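The Hultlow hand-held gripper kit reached me in February, and I have now logged 477 grasps with it. Setup took 34 minutes, most of it spent on the marker calibration. The ribbed fingers flex well on round objects.
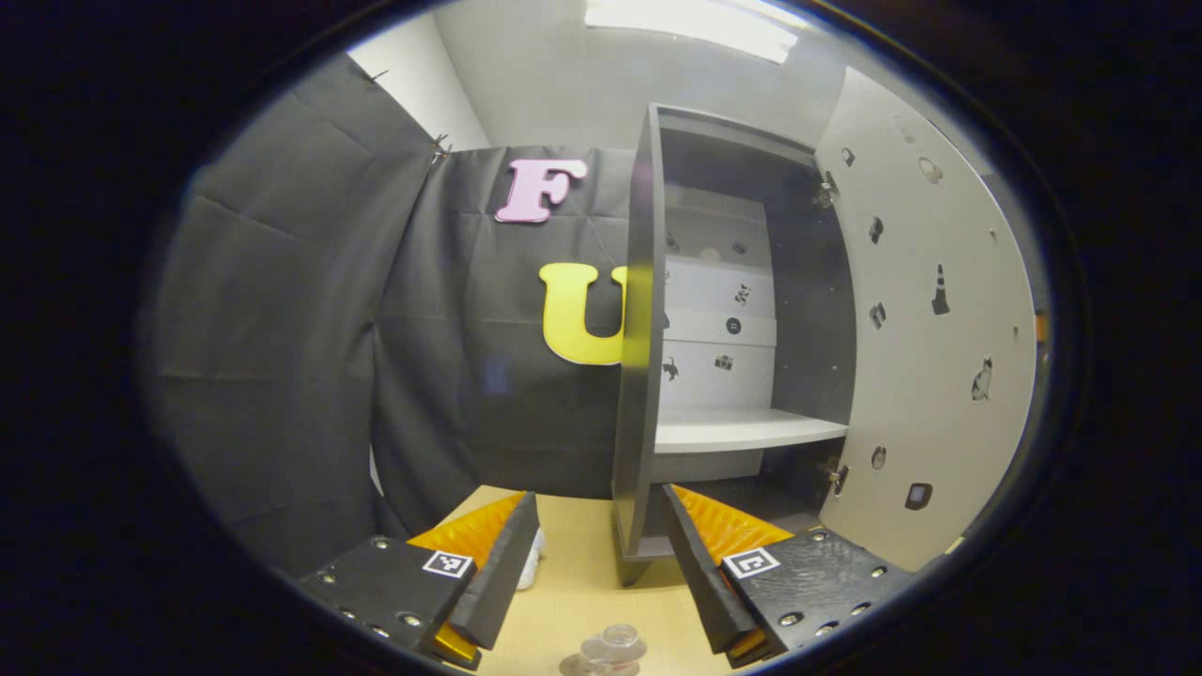
Clear containers are still the hard case -- the fingers close fine, but the bundled Kobzar software loses the rim in reflections. I had 13 failed replays on those. Firmware 2 is due from Novano, and I'll rerun the same set on it before renewing the license.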